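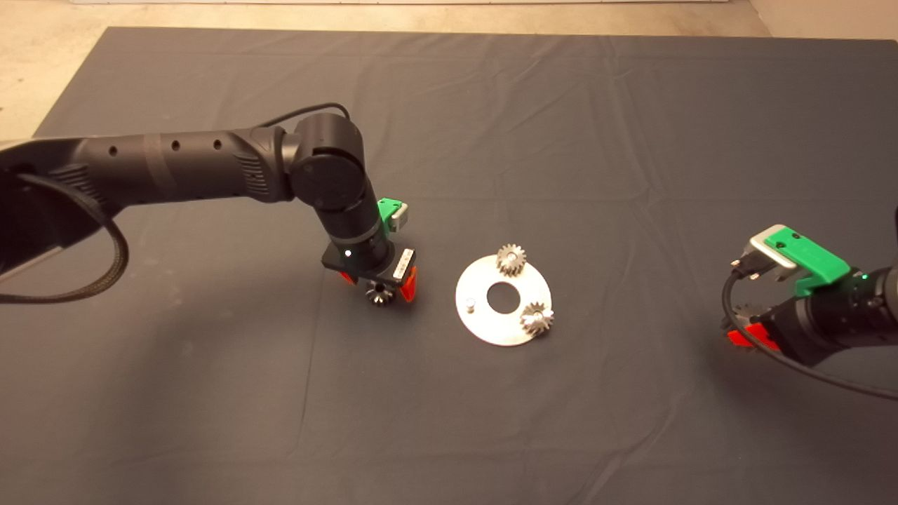 Two robot arms over a small gear assembly task on a grey cloth

Rinalura: second progress report to the Sondico writing fund

Hello again, and thank you for the second instalment, which landed in April and went straight on childcare and a new laptop battery (receipts are with the claim form). I promised I'd be more organised this time, so I'll start with the bit you need. The second draft of the novel is about two thirds done. I have 54 chapters planned, a few more than I told you last time, and I'm happy with everything up to the point where Ada gets off the boat at Clarkville and finds the hotel shut.

The big change since my last report is that it's a love story now. I know the application said family mystery! The missing uncle is still there, but he kept getting in the way, and every time I put Ada and the surveyor in a room together the pages came quickly and I liked them the next morning. So the uncle has been moved to the background and his letters cut down to 11. They used to run on for pages and one of them was mostly about drains. I was sorry to lose the drains.

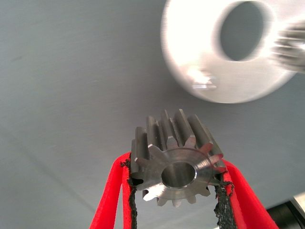

Hebden Fiction Workshop - members' projects

The workshop has been reading along in instalments, as we agreed in the plan. I bring a couple of chapters each time and they go home with everyone, and the comments come back written on the pages, some of them very hard to read. The general feeling is that the opening works and the Hebden chapters are the strongest, probably because I've lived up the hill from them for most of my life. Clarkville is harder. It's a made-up port and I kept changing where the harbour was, so Ada was walking uphill to the sea in one chapter and down to it in the next. I've drawn a map now and taped it inside the wardrobe door.

On the money side, the main underspend is travel. I'd put in for a trip to look at old passenger lists, and then the archive sent me scans, so I haven't needed to go. I'd like to ask whether I can move what's left over to the copy-edit. The quote I've had is higher than I budgeted for, partly because the book is longer. I can send the quote whenever you want it. 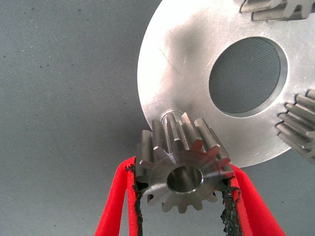
Hebden Fiction Workshop
Long Fiction Table

We held the public reading a bit earlier than planned, at seven in the evening in the library, and put out 175 flyers beforehand. The room was comfortably full. I read the quarrel on the ferry and went on too long, but people laughed where I hoped they would, and the questions afterwards were nearly all about whether the surveyor is lying. (He is, a bit.) I'd been worried that was too obvious, so I went home very pleased.

The low point was losing a whole chapter in the middle of the month. It was 2,313 words and I'd saved an old version over the top of it. I sulked for an evening, then wrote it again from memory, and it came out shorter and angrier. I now email myself the whole manuscript before bed, every night, which my inbox doesn't enjoy.

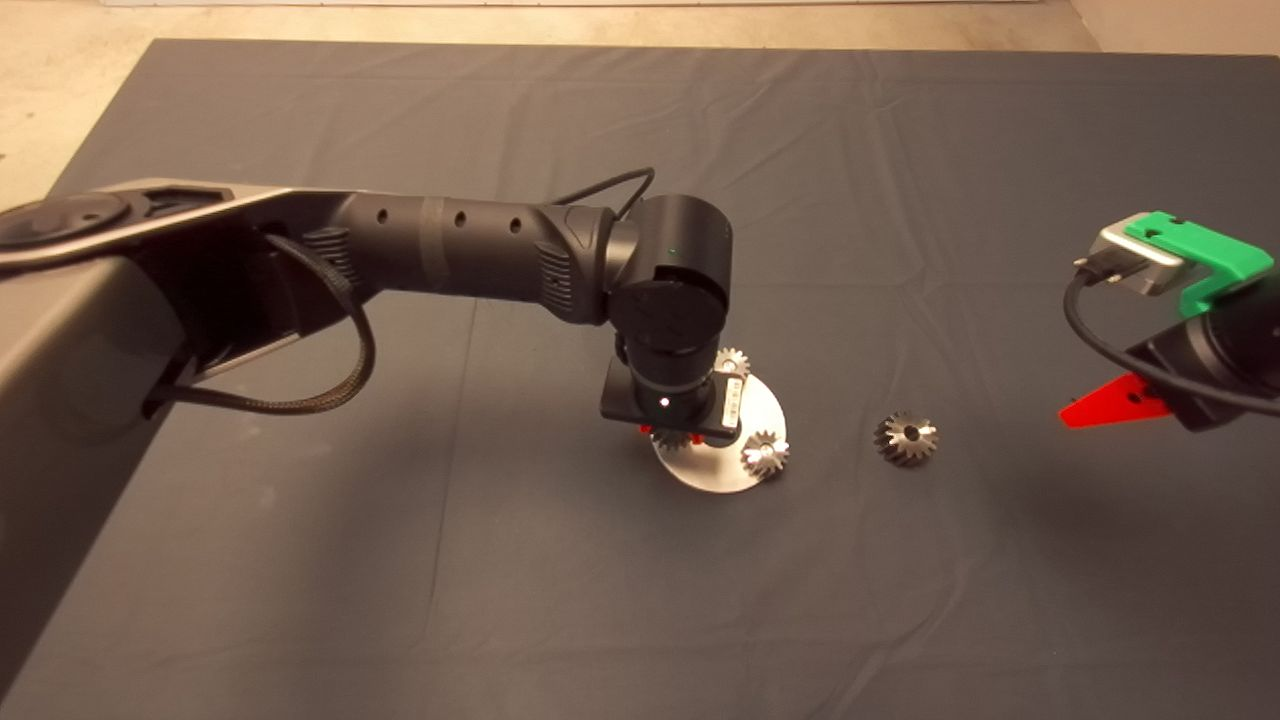 One of the test readers wrote back that she'd believed in the romance right up to the proposal and then stopped, "because Ada says yes as if she's agreeing to a dentist's appointment." Another thought the proposal should stay as it is and the wedding should go.

I've gone back and forth on this and I think the first reader is right. Ada has good reasons for being careful, but they're all in a chapter I cut, so on the page she just seems cold. I'm going to put some of that chapter back, probably as a conversation with her sister on the harbour wall, and see what it does to the ending.

Still to do before the final report: finish the last third, sort out the sister's age (she's currently older than her own mother at one point), get the sample chapters to the copy-editor, and choose between the two titles. I still want Rinalura. The workshop wants something with Clarkville in it, as they think Rinalura sounds like a cough sweet. If the fund needs the title fixed for its own listings, please tell me the deadline and I'll settle it by then.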